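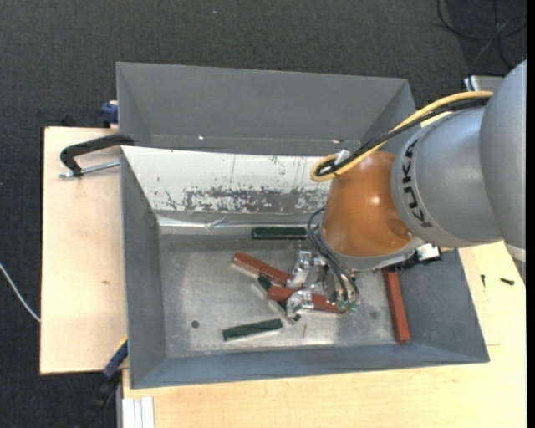

Green and reddish-brown bars in a grey metal bin.

Dear friends at the Stamatopoulos Fund,

Spring has been kind to us, and I am so glad to be writing with mostly good news about the Neltberg evening classes (and one small worry, which I'll get to). When you agreed to carry us through a second year we had a waiting list and a leaking roof. The roof is fixed! The waiting list, I'm afraid, is longer than ever.

We now have 65 adults enrolled, most of them in beginner English and the rest in the bookkeeping course that Evangelia Rallis has built up so patiently. Her group meets at the Gresar branch library, and by May 15 of them had sat the county certificate. Two more are waiting for a retake date, and she has been staying late to go over fractions with them.

Filippos Kourkoulas took over the conversation table in the winter. He brings newspapers, bus schedules, even his own phone bill, and people talk far more than they did over the old workbooks - so much that we had to ask the library for an extra half hour.

On money, we spent $1,405 on textbooks and printing, a little under what we planned. The difference went to bus passes for students coming in from Ponier, as you kindly allowed.

My worry is child care. Several parents dropped out after the after-school room began closing at 6:00 p.m., and Ita Mac Mathúna is talking with the church next door about borrowing their nursery. We would love your thoughts on whether next year's grant could stretch to a paid sitter.

With warm thanks from all of us,
Prodromos Manolakis
Program Coordinator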